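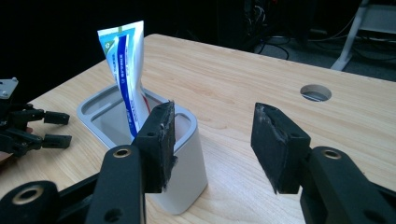 Drandetti adds second board line at Trurutgate

April 17, 2018

Contract electronics maker Drandetti has started up a second surface-mount line at its Trurutgate plant. The line went in during February and has been taking customer work for the past two weeks.

It will mostly build control boards for Laskowska, which moved its small-batch orders back from an overseas supplier last year. Freight delays were the main complaint. Laskowska said the unit price is higher at Trurutgate, but it no longer has to hold months of stock to cover a late shipment.

The company has hired 13 people for the new line, most of them on the day shift. Floor space at the plant is now 1,828 square metres, including a parts store that used to be rented out.

Drandetti is also changing how it quotes. Customers will get labour and materials as separate figures, so they can see what a change in component prices does to the total. Current contracts stay as they are until renewal.
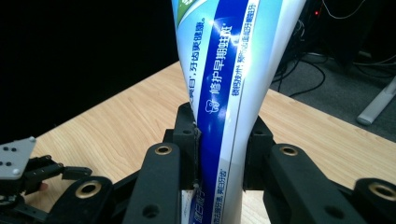 Will smaller customers still be able to book short runs?
Short runs stay on the original line, with the same minimum order as before. Bookings go through the Isine portal, and files should be uploaded there before a date is requested.

Plant tours are on hold while the test area is being rewired. New dates will be listed in the next issue.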